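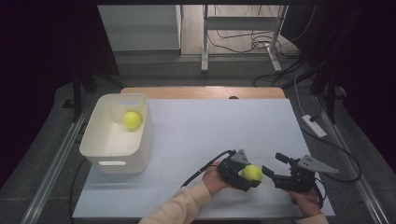 A **tennis ball** is a hollow rubber ball covered in felt, made for the sport of tennis and used widely outside it. Modern balls are a fluorescent yellow-green, a color often called optic yellow. White balls are still permitted under the rules of the game but are rarely seen in competition.

## History

Early forms of tennis were played indoors with balls of leather or cloth stuffed with wool, hair or other packing. These balls were heavy and bounced well only on hard floors. Lawn tennis, which spread in the 1870s, needed a ball that would bounce on grass, and vulcanized rubber made one possible. The first lawn tennis balls were plain rubber. Players soon found that a stitched flannel cover made the ball last longer and easier to control.

The solid core gave way to a hollow one filled with gas under pressure. Stitched seams were later replaced by cemented ones, and flannel by a heavier felt. Yellow balls were added to the rules in 1972, after it was found that television viewers could follow them more easily. Wimbledon kept white balls until 1986.

## Construction

The core is molded as two half shells of rubber compound. The halves are coated with adhesive along the edge and pressed together under heat, and the inside is brought above normal air pressure during this step. The finished core is buffed so that the cover will stick to it.

The cover is cut from sheets of felt as two dumbbell-shaped pieces. The felt is a blend of wool and nylon, sometimes with cotton in the backing. The edges of each piece are dipped in a pale adhesive, which forms the curved line seen on the finished ball. Steaming then raises the nap and gives the ball its fuzzy surface.

Balls are usually sold in sealed, pressurized cans. Once a can is opened, gas begins to pass slowly through the rubber and the ball loses bounce, even if it is not played with.

## Specifications

Under the rules of tennis, a standard ball measures between 6.54 and 6.86 cm across and weighs between 56.0 and 59.4 grams. Bounce is tested by dropping the ball from 254 cm onto a hard, flat surface. Separate limits cover how far the ball squashes under a set load.

Three main types are recognized. Type 1 balls are faster and intended for slow courts such as clay. Type 2 is the standard ball. Type 3 balls are slightly larger and slow the game down on fast surfaces. A further version exists for play at high altitude, where thin air makes an ordinary ball travel too quickly.

## Pressureless balls

A pressureless ball gets its bounce from a thicker, stiffer rubber wall. It does not go flat in the usual way and may become livelier as the felt wears off. Many players find it heavy on the arm. Ball machines and practice baskets are often stocked with this kind.

## Balls for young players

Slower balls are used to teach children. They are marked by stage:

- **Red** - the slowest, made of foam or felt, for short courts
- **Orange** - low compression, for a mid-sized court
- **Green** - closest to the standard ball, for a full court

## Other uses

Worn balls are fitted to chair legs in classrooms to cut noise and protect floors, and to the feet of walking frames. They are also used for massage, in the dryer with down jackets, and as dog toys - though the felt is abrasive and can wear down a dog's teeth over time.

## Disposal

Tennis balls are hard to recycle because the felt is firmly glued to the rubber. Some programs strip the cover and grind the core for sports surfaces. Others restore pressure to flat balls so that they can be used again in practice.

## See also

- Tennis court
- Racket (sports equipment)
- Padel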